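Ticket 2346 -- Hasdale site, dryer and drinks shelving
Status: open
Priority: 4

Fault as reported: dryer ends its cycle early with a small load. Door open, machine off at the wall before checking.

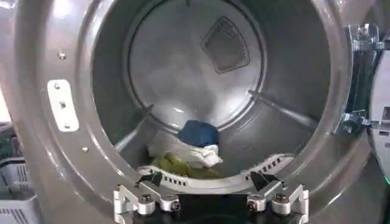 Load kept small for the test. Rear vent panel to be brushed and the 20 minute programme rerun.

Second item: drinks shelving, shelves to stay sorted by colour, red above green. 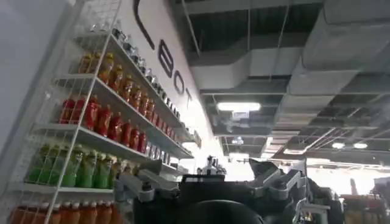
Logged by Kam-wah Shek, 6 June 2022

Amber row stays above the red. No change to shelf heights.

Back to the dryer. Drum to be checked with no load -- vent panel first, then the front rim.

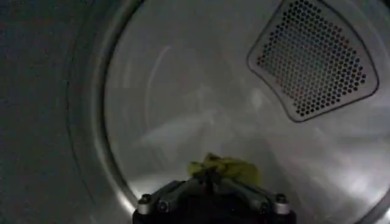 If the fault repeats, order a sensor from Mukach. Shelving labels due in August.

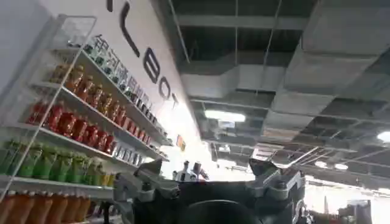 Photo: Notitum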